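How to Pack a Snack Bin and Shopping Bag for a Day Out

A bag of chips and a thin shopping bag take up more room than they should when they get tossed in the trunk. A shallow open bin keeps both in one spot. You can set this up on any table in a few minutes.

What you need

One shallow plastic bin, low enough to reach into from the side
One lightweight reusable shopping bag with handles
One or more bags of chips, unopened
A clear patch of table about twice as wide as the bin

Step 1. Set out the bin

Put the bin on the left side of the table if you are right-handed. Wipe the floor of it and let it dry. Ours lives in the hall closet at the Isdale apartment and collects dust between trips.

Step 2. Bring the chips and the shopping bag to the table

Check the pockets and folds of the shopping bag first. Old receipts like to hide in there. Pick up the chips by a top corner so you don't crush them.
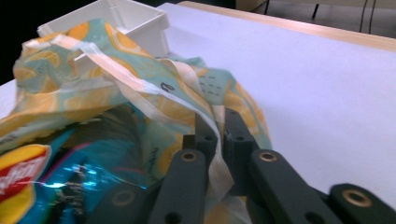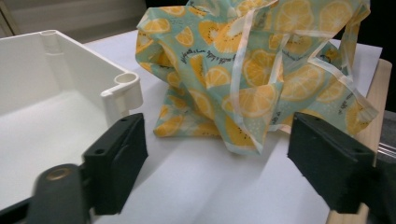

The citrus-print bag next to the white bin, still bunched up.
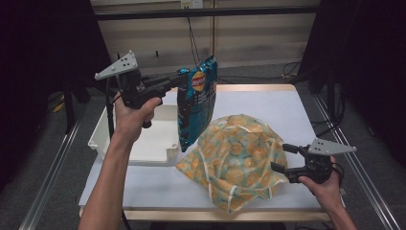
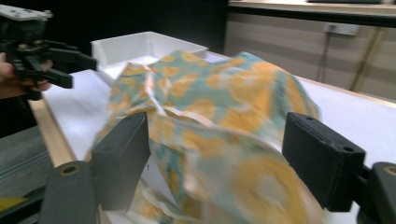

Step 3. Flatten and fold the shopping bag

Find the handles and pull them to the same end. Smooth the bag from the handles down - thin material traps air, so press toward the open end. Fold it in half lengthwise, then in half again. Roll it up from the bottom and tuck the handles around the roll. A finished roll should be 5 or 6 inches long. If it springs open, use a rubber band.

Step 4. Load the bin

Lay the chips flat along one long side. Don't stand them up, or they will tip over at the first turn. Slide the rolled bag in beside them. Small items such as napkins can go in the gap that's left.

Step 5. Put it in the car

Set the bin on the floor behind the front seat. We keep ours there for the drive to Brerketti in April and nothing has slid out so far. At the other end, unroll the shopping bag and use it for trash or wet towels on the way home.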